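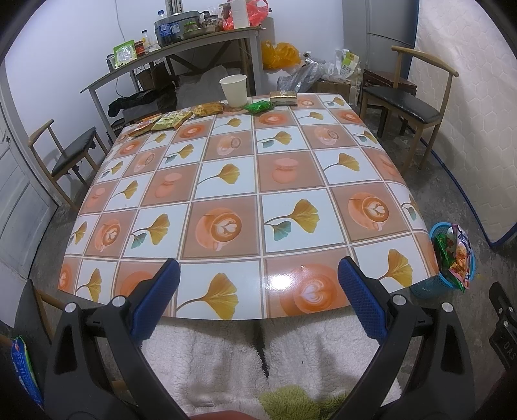

Home and Table Skills, Unit 2
Table Coverings: Choosing, Laying and Looking After Them
Handout to go with the evening session. Instructor: Benedito Barbosa

Welcome back, everyone, and thank you for the lively talk about curtains last time, which ran so long that we never got to the table at all! We will make up for it now. Please keep these notes in your folder, as the practice task at the end leads straight into Unit 3.

Why we begin with the cloth

A table is usually the biggest flat thing in a room, and whatever covers it sets the mood for everything else. My grandmother changed her cloth before she changed anything else in the house, and I have come to think she had it right. A new cloth costs far less than a new table, it hides old scratches and cup rings, and you can put it away in a drawer when you get tired of it (I get tired of mine every July, when I want something lighter).

Kinds of covering

Woven cotton or linen feels lovely under the hand and hangs nicely. It also drinks up coffee the moment you spill it, and it will want ironing. Keep it for meals where people sit still.

Coated cloth has a fabric back and a wipeable face. It is a good middle road for a family kitchen, though it remembers its folds for a week or more after you open the package.

Plastic sheet is the easiest of all to live with. It comes off a roll at most housewares stores, you can have it cut to length, and a damp sponge takes care of nearly everything. Never set a hot pan straight on it. I did this once with a pot of rice and the mark is still there.

A word on shine

Any covering with a glossy face will throw back the light from a ceiling lamp or a window, and you will get one bright white patch that hides the print just where it falls. Some people like the sparkle. If it bothers you when you read or do homework at the table, try a matte finish, or move the lamp a little before you blame the cloth.

Pattern and size of pattern

Bring your eye down to the level of somebody sitting at the table and look across. Small flowers melt together into one color from there, while large shapes stay clear. Checkerboard layouts are friendly for beginners, because the squares give you straight lines to work with. A good one for study has white squares with golden-yellow ginkgo leaves, and peach-brown squares with orange coffee cups and pinkish jars. The leaves and the cups are both warm in color, so they get along, and the small teal leaf tucked beside some of the yellow ones keeps it all from going too sweet. Notice also that a cup drawn from above, with the latte art showing, looks fine from any chair, while a jar drawn from the side has a right way up and a wrong way up. On a big table somebody will always be looking at an upside-down jar. I don't mind it myself, but do think about it before you buy.

Measuring

Measure the top, both ways, and write the numbers down before you go to the store. Then decide on the drop, meaning the part that hangs over the side, and add it twice, once for each end. People forget the second one every single term, and I have done it too.

Laying it straight

1. Clear the table and wipe it. A single crumb under thin plastic will show as a bump.
2. Unroll from the middle out toward the ends.
3. Line up one row of the pattern with the long edge of the table. Go by the table, even if the walls of your room seem to disagree.
4. Smooth with the flat of your forearm, working outward.
5. Check the drop on every side before you trim anything.

Everyday things on top

Snacks and paper cups belong on a table, and I would never tell you to keep it bare. I do suggest giving them a home along the far edge, so the side you work or eat at stays open. Packets are slippery on a shiny surface and like to slide over one another, so a shallow tray helps. An empty paper cup tips at the least breeze; stand it away from an open window.

Cleaning

Warm water and a drop of dish soap, then a dry towel. Skip the scratchy pads, which dull the print. For coffee that has sat overnight, lay a wet cloth over the spot, go and do something else for a while, and wipe it when you come back.

Practice task

Measure one table at home, sketch the top, and draw in the first row of a checkered pattern. Mark where each person sits. Bring the sketch and, if you can, a scrap of any old covering to Unit 3, where we will move on to placemats and runners.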